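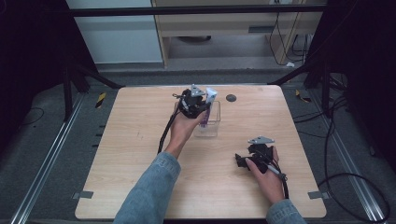
Ticket: top thread shredding on satin columns, Keltadero embroidery machine

Status: Solved
Opened by: Hawi Habte
Handled by: Kelechi Ogundipe, machine support
Opened: Thu 17 October
Category: Stitch quality / thread breaks

Hawi Habte wrote:

Hello! First of all I love this machine, I've had it since April and it has barely had a day off. I do name badges and patches for swimming clubs, and lately a lot of tea towels, and until this week it has stitched everything I put under it.

Now the top thread is shredding. It doesn't snap cleanly, it goes fluffy just above the needle, like a tiny feather duster, and then a few stitches later it gives up and the machine stops with the thread break message. It only happens on wide satin columns. Fill areas are gorgeous. Running stitch is gorgeous. The moment it gets to the fat part of a letter S, fluff.

Things I've tried so far:

Rethreaded from scratch with the presser foot up (many times, I can do it with my eyes shut now)
New needle, same size as before
Cleaned the bobbin area with the little brush
Lowered the top tension by one step, then another
Different colour of the same thread, Masri rayon

Lowering the tension made the shredding a bit later but gave me loops on top, so I've put it back to normal. Speed is at 800 stitches a minute, as it has always been. Design was made in Pirnura and saved in the usual format.

I've got an order of towels with a big swirly initial on each and I would dearly like to get them done. Any ideas very welcome!

Kelechi Ogundipe replied:

Hi Hawi, thanks for such a clear report, and I'm so pleased you're enjoying the machine. Shredding on satin and nowhere else is a really interesting one. Wide satin pulls the thread through the needle eye hard and fast from side to side, so it shows up small problems that fill stitches will forgive.

Could you check these for me, in this order, and change one thing at a time?

1. Unplug the machine, take the needle plate off and run a fingertip lightly round the needle hole on both sides. You're feeling for a nick or a burr. A scrap of old tights is even better than a finger, it catches on anything rough.
2. Look at the spool. Is the thread coming off the top or off the side, and does the cap match the size of the spool?
3. Drop the speed to the slowest setting and sew the same letter again on a scrap, with the same stabiliser.
4. Tell me which needle you're using, including whether it's a sharp, a universal or an embroidery needle.

Please send the design file as well if you can. I'd like to see how dense those columns are.

Hawi Habte wrote:

Tights test done! No snags on the plate at all, top or underneath. I did find an impressive felt pad of lint under there, which the brush had obviously been packing down and not lifting out. All gone now. Sadly still shredding, but it sounds nicer.

Spool comes off the side, on the horizontal pin. The cap is the medium one.

Slowest speed: it got the whole way through the S. Fluffy in places, but no break. Hurray, sort of. At that speed I'll be finishing the towels in spring.

Needle is a universal. I ran out of the embroidery ones and thought a needle was a needle. Is it not?

File attached. The S is the one I'm fighting with, the Q behaves.

Kelechi Ogundipe replied:

Now we're getting somewhere! A needle is very much not a needle, I'm afraid. Embroidery needles have a larger eye and a deeper groove down the front, so the thread has room to slide back and forth. Rayon is soft and a universal eye rubs it. You may get away with it for ages on light designs, and then a thick towel and a wide column come along together.

I've opened your file and passed it to my colleague Ketsara Ruangrit, who knows Pirnura inside out. Her notes are below.

Note added by Ketsara Ruangrit:

What a lovely S. Two things I noticed.

The widest part of the column is 8 mm across. The machine will sew that, but it's a long float and on towelling it will catch on the loops as it forms. I'd split the satin there. In Pirnura, select the column, open the stitch panel and tick the split option. It puts needle points down the middle of the wide section, staggered so they don't show as a line. The Q is narrower all the way round, which explains its good manners.

The other thing is that the outline has been duplicated. There are two identical satin objects lying on top of each other, so every stitch is going into a place that is already full of thread. It's very easy to do if you paste and then press save before moving the copy. Click on the S, look in the object list, and delete one of the pair. You'll see the stitch count drop straight away.

Hawi Habte wrote:

Two of them!! I've just looked and there they are, one exactly on top of the other. I remember doing it too, I was pasting in a smaller S for a face flannel and changed my mind. I've been sewing that letter double on every test this week.

Deleted the extra and ticked split. Results with the universal needle still in, speed back up to normal:

Test 1, cotton scrap: sewed right through, slight fluff at the top curve.
Test 2, towel scrap with topping film: one break, at the same top curve.

So it's hugely better and not quite there. Embroidery needles are ordered. Meanwhile is there anything else I could be looking at? I'm rather enjoying this.

Kelechi Ogundipe replied:

Brilliant progress. While you wait for the post, try the spool. Masri rayon is cross-wound, going by the ones we have on the bench here, and cross-wound thread likes to lift off over the end of the spool. If yours is sitting loosely behind a cap that's too big, the thread can drag across the edge of the cap each time the machine pulls a long stitch. Swap to the small cap and leave a sliver of space so the spool isn't clamped.

If you have the separate Oradholm thread stand, even better. Put it behind the machine, on the right, with the guide directly over the spool. The extra distance lets the twist relax before it reaches the tension discs, and it makes a surprising difference with rayon.

Please leave the tension alone for now. You had it right to begin with.

Hawi Habte wrote:

No stand, but the small cap is on and the thread is coming off much more smoothly, I can see it. Before, it was giving a little jerk on every wide stitch.

Test 3, towel scrap, small cap, universal needle: no break! Some fluff.

And the needles have arrived, so:

Test 4, towel scrap, small cap, embroidery needle, full speed: no break and no fluff. The S is like glass. I've been tilting it under the lamp like a jeweller.

I then did the first real towel, and it's perfect. My friend Waraporn Nilsuwan came to collect her order and tried to take that one as well, so I'm calling it a success. Only 4 towels left to sew and I'm looking forward to all of them.

One last question. How often should I be changing the needle? I've been waiting until something goes wrong.

Kelechi Ogundipe replied:

That's made my afternoon, thank you for the test notes, they were a pleasure to follow.

For the needle, we suggest a new one after 8 hours of stitching, and sooner on towelling or anything with a sticky stabiliser. The running time is on the settings screen, second page, and you can reset it when you put a new one in. Take the plate off and lift the lint out at the same time. Tweezers or a slightly damp cotton bud are good for this, and please don't use canned air, as it blows the fluff further in.

I'll mark this as solved. If it comes back, reply to this ticket and it will open again with all your notes attached.

Resolution

Duplicate satin object removed from the design in Pirnura
Split satin switched on for the widest column
Large lint build-up cleared from under the needle plate
Medium spool cap replaced with the small cap
Universal needle replaced with an embroidery needle
Top tension returned to normal, speed unchanged

Hawi Habte wrote:

All towels finished, not a single break! Starting on dressing gowns next, so I may be back.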